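Aug 5, 2020. Pens and caps, marble counter.

Starting this page with coffee in hand, so forgive the rambling. Karim and I moved over to the marble counter for the Bultis set, which I had been putting off for far too long (I kept telling Jianhua the plain white board was good enough, and he kept very politely not agreeing with me). The stone is full of veins, white ones and rusty ones, and some of them are as thin and long as a pen seen from above. If the policy is going to mix up a vein and an object, I'd much prefer we find out now than in September with Meriem's people watching!

Caps first. We lay them down in a loose column with the markers off to the side, and whoever is driving comes in low and straight, fingers open.

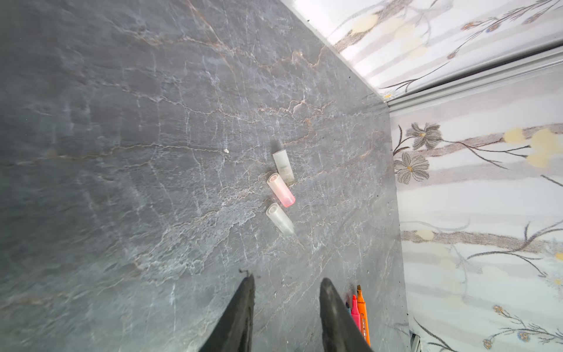

Karim drove most of the morning and he is lovely to watch, very patient, but he does hover. His episodes run long because he pauses above the thing he wants before committing, and I'm afraid the model will learn the pause right along with the grasp. We talked it over and agreed to keep those episodes but tag them "slow", so Nizar can drop them or weight them down when he builds the Fandgate split. My own problem is the opposite one. I close too early, and then there's a second try in the same episode. Tagged those as "regrasp". Please don't delete them, Nizar, I think they're worth having.

The pale caps worry me more than the colored ones. Against the gray they go soft at the edges in the wrist view, and the reflections off the counter don't help. I turned the side lamp toward the wall for the second batch and liked it better, but I'd love somebody else's eyes on it.

After lunch, pens. Target was the big blue one, with the slim pastel ones on one side and the thick markers on the other. 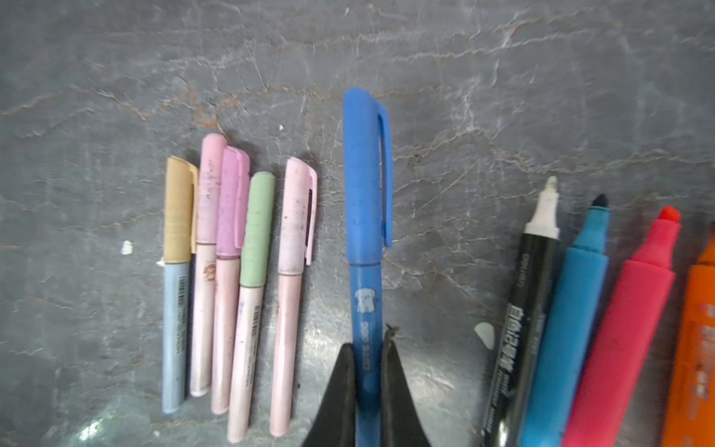

Blue pen between the fingers, pastel pens left, markers right.

Kept 320 episodes today between the two tasks, which brings the whole set to 863. Drives are labeled and in the drawer under the Zürcher bench.

Left for next time: wipe the counter before starting, there are little white specks on it. Try the pens with the fan turned around. Ask Cameron whether 40 episodes per layout is still what he wants, or if he'd take fewer with more layouts, as I would dearly like to argue for the second. And I still owe Meriem the gripper offset notes, sorry Meriem, they're coming.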